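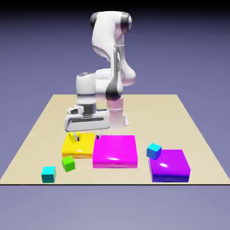

Adjunto 1: mesa con tres almohadillas, amarilla, magenta y violeta

Ticket 555 – Impresora Leltik, oficina de Setari
Abierto: 17 de septiembre de 2019
Estado: pendiente del cliente

Síntoma: los PDF con imágenes salen sin color. Los de solo texto imprimen bien. El adjunto 1 sale en grises desde los 2 equipos de recepción.

Pruebas:
– Página de test interna: colores correctos.
– Cambio de cable: sigue igual.
– Controlador de mayo reinstalado: sigue igual.
– Impresión desde el portátil de Culon: sale en color.

La cola compartida en el servidor Adugna tiene marcado «escala de grises» por defecto. Desmarcado y reiniciado el servicio. Falta que recepción repita la prueba con 4 copias.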